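How Does a Song Get Recorded?

Have you ever listened to a song through headphones and felt like the singer was standing right next to you? You can hear the tiny breath before the first word, and the guitar is over on the left, and then the drums come in and your foot starts going all by itself. I love that! So how does all of that sound get into a song file?

It starts with wiggling air. When you sing, two little folds in your throat shake very fast and push the air back and forth. Those pushes travel out across the room. We call them sound waves. A low hum might shake the air 100 times every second, and a high whistle can shake it more than 1,000 times every second.

What does a microphone do?

A microphone is a bit like an ear. Inside there is a thin piece of material that shakes when sound waves bump into it. The microphone turns that shaking into a small electric signal, and the signal runs down a wire to a computer. The computer measures it over and over, thousands of times a second, and saves all those measurements as numbers. Your voice is now a very, very long list of numbers!

One piece at a time

Lots of bands don't record everything together. They make tracks. A track is one recording of one part, like just the bass or just the singer. When the band Paewai made their song "Jorport," Rochelle Te Moana played the drums first. Next, Hideaki Fukuda listened to her drums in his headphones and played bass along with them. Shona Ashby sang last, and she sang the chorus five times so it would sound like a whole crowd of Shonas. The finished song had 31 tracks!
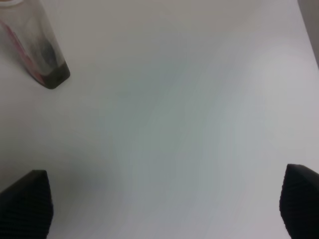

Some of the best sounds on a record don't come from instruments at all. People shake jars of rice, slam doors and crumple paper bags. Even a clear container on a table, like the one in the picture, could join the band. Ask a grown-up for a plastic cup and tap it gently with a pencil, first near the rim and then lower down. Do you hear a difference? Now put a little water in and try again.

Mixing it all up

Mixing means deciding how loud each track should be and whether it comes from the left, the right or the middle. Turn the drums up too high and you lose the words. Turn them down too low and nobody wants to dance! Mixing can take days, and the person doing it might hear the same chorus hundreds of times.

Try it yourself: clap a steady beat and record it on a phone or tablet. Play it back and hum along while a second device records both sounds. You've just made a song with two layers!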